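Bringing our own windbreak and beach games to Wutstead in August, what's allowed?

Asked by retamal_mum in Seaside Days Out

Hiya, hoping someone local can help. We're doing our big family get-together at Wutstead this year, the last weekend before the schools go back, and I've somehow ended up in charge of it. There are 39 of us if everybody turns up (they won't, my brother's lot never commit to anything). We used to go to the long beach at Undavano but the parking got silly.

What I want to know is, can we put up windbreaks and a couple of those pop-up shelters anywhere on the sand, or is there a bit set aside? And are people funny about games? We usually have cricket going and a giant set of boules, and my uncle brings a kite that needs its own postcode. I looked on the council page and it only talks about dogs and barbecues. Also is there anywhere to get a decent tray of chips for a crowd, or should we do sandwiches? Thanks in advance, sorry for the long post!

2 answers

Answer from pebbledash_pete

Should be fine. Go left at the slipway not right. Right is all rocks when the tide's in. Chips are dear.

Answer from Akosua Zakaria

Ooh, I can help with this one, we do Wutstead every summer with my side of the family and have done since my eldest was in armbands. Pete's right about going left from the slipway. Keep walking past the beach huts until you get to the second set of steps, and there's a wide flat stretch beyond it where the big groups tend to set up. I've never been asked to move from there, shelters and all, but you do have to stay out of the bit between the flags when the lifeguards are on, and they will come over and have a word about cricket if you drift that way. Ask them about the kite as well, they were lovely to us but they didn't want it near the swimmers.

Check the tide times before you fix on a meeting time! I can't say this enough. The first year we all arrived at high water with 6 cool boxes and a gazebo and had to sit on the sea wall for three hours eating crisps. I'd aim to get down there just as it's going out, then you've got the whole afternoon and the sand is nice and firm for boules. Soft sand is hopeless for boules, they just go plop and stay there.

For food I'd say sandwiches for lunch and chips at teatime if people still want them. The kiosk by the car park is called Nirnik and they'll do a big order if you ring in the morning, but they shut at 6 and the queue from four o'clock is horrendous. Pete isn't wrong about the price either. We do a whip-round on the day now, cash in a sun hat.

One more thing, the toilets at the far end are the better ones.

Do you want to borrow our bunting? It's only red, white and blue triangles on a string but it does mean the stragglers can find you.
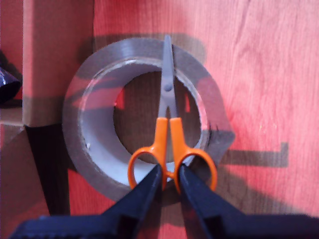 Windbreaks are the thing I'd spend money on before shelters, going by how blowy it gets down there after lunch. Two long ones in an L shape will keep the sand out of everybody's egg mayonnaise, and you want to bang the poles in much deeper than you think. Take a mallet, and take a wide roll of packing tape and a small pair of scissors too, ours live in the beach bag from June onwards and they've patched a ripped windbreak and a split bucket handle. Put the babies and the grandparents on the inside of the L, and leave the cricket lot to find their own patch further down. Let me know about the bunting, I'm only up the hill.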